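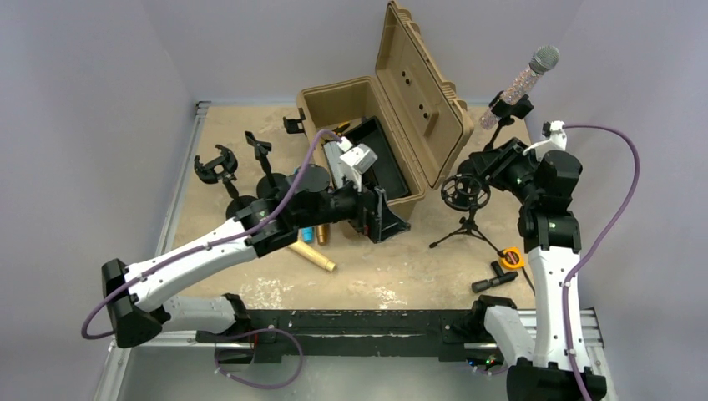 **What has the grant been paying for since the last report?**

Mostly the traveling sound kit, meaning the tan case, what goes in it, and the time it takes to get it packed the same way twice.

Hello again from Belberg! I owe you the update for the second half of the grant, and I'd rather write it the way I'd tell it to you over coffee than fill in boxes, so bear with me. The short version is that the Ilura kit is going out and coming home, the money is nearly where I said it would be, and the packing has eaten far more of my time than I planned for.

## Where we are with the loans

The kit has gone out 27 times since we started lending it. I'm really pleased with that number (I'd have been happy with half of it, and I think I told you so in the application). Most of the loans were to small groups around Belberg: a choir, two reading groups, the folks who do the oral history evenings, and a school play that kept it for three nights and brought it back cleaner than it left. The Zodov hall has become our most regular borrower. They have a good room and terrible equipment, so they take everything, every time.

July was the quiet month. I used it to go through the whole kit on a table and decide what stays in and what doesn't, and most of this report comes out of that.

## The packing problem

When we started, the rule was that everything went in the case and the lid had to close. You can guess how that went. Cables on top of tools, tools on top of microphones, and somebody in Zodov at seven in the evening lifting the whole lot out onto the floor to find a screwdriver.

So now the black tray is the heart of it. The tray goes in the case first and the awkward long things go along its sides. I like tools between the tray and the case wall because you can grab a handle without disturbing anything else, and bright handles are best for that. Yellow shows up beautifully in a dim hall! I've started picking yellow when there's a choice and it costs the same.

The drawback is that tools packed down the side can slide under the lip of the tray when the case gets carried upright. They don't get lost, they just hide. I tried a strip of foam, which worked for a while and then came unstuck. I'd like to try something firmer before the winter loans start, and I've put a line for it in the budget below.

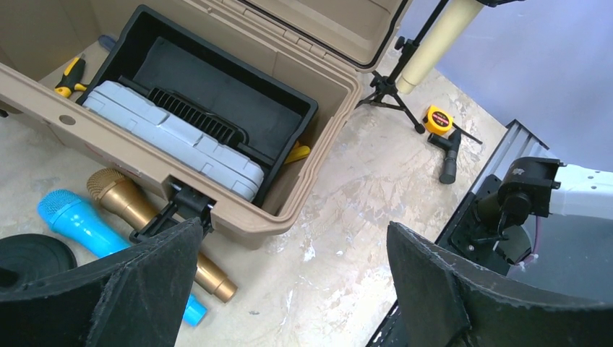

**Do the microphones travel inside the case with the tools?**

They travel in their own padded pouch, which goes in last and comes out first.

I changed my mind about this one. My first plan had the microphones lying in the tray, and I even drew you a little diagram of it, which you can now throw away. Once the tray had a few other things in it there wasn't a calm spot left, and a microphone head is the last thing you want knocking against a pair of pliers. The pouch was $27 and I think it's the best money in the whole report.

The sparkly microphone deserves its own paragraph. It has a clear handle full of glitter, and I nearly left it off the list because I thought the grown-up groups would find it silly. They fight over it. The choir asked for it by name (they call it "the disco one") and the reading group in Zodov won't start without it. It stays in the kit.

The stand is less loved. The clip is fine, but people overtighten it, and I've had to show every new group how to swing it without forcing the joint. I've written a card about this and stuck it to the loan form. It says to loosen, move, then tighten, in big letters, and so far it has been read by maybe half of the people who needed to read it.

## Money

You gave us $400 for equipment and $400 for running the loans. On the equipment side I've spent nearly all of it. The case and tray were the big items, then the tools, then the pouch. What's left is enough for the firmer divider and a spare microphone clip.

The running costs are behind where I thought they'd be. That's good news that came from an odd place: the Zodov hall started collecting and returning the kit themselves, so I stopped paying for gas on that trip. I'd like to move what's saved over to replacing tools, if that's all right with Hollenstein. I know your rules say to ask before shifting anything between the two halves, so please count this as me asking.

Receipts are in the envelope with the paper copy. One is faded to nearly nothing, and I've written the amount on the back in pencil.

## What I got wrong

I said I'd have a printed contents list inside the lid by the end of summer. I don't. I made one, changed the packing, made another, changed the packing again, and gave up until the layout stops moving. I'd say it's close to settled now.

I also badly underestimated checking-in time. When the kit comes home I lay everything out on a table, look it over, wipe it down and pack it again, and I'd allowed ten minutes for that. It's more like forty. A light-colored tabletop helps a lot, I've found, as small black parts disappear on a dark one.
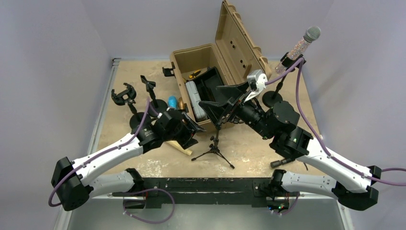 *The tan case open near the back of the table, with the black tray insert in the middle.*

## Next few months

- Fit the firmer divider and try it on a few local loans before it goes to Zodov
- Buy the spare clip
- Finish the contents list and tape it where people will see it
- Reword the stand card, with a drawing this time
- Ask the borrowers what they'd leave out, which I've been putting off because I'm fond of all of it

I've had two groups ask whether there could be a second kit. I've told them I don't know. I'd want to see one full winter with this one first, and I'd want the layout finished so we weren't copying my mistakes into another case. If Hollenstein has thoughts on that, I'd love to hear them early, before I start pricing anything.

Mornings are best if you want to call. I'm usually at the table with the case open by nine.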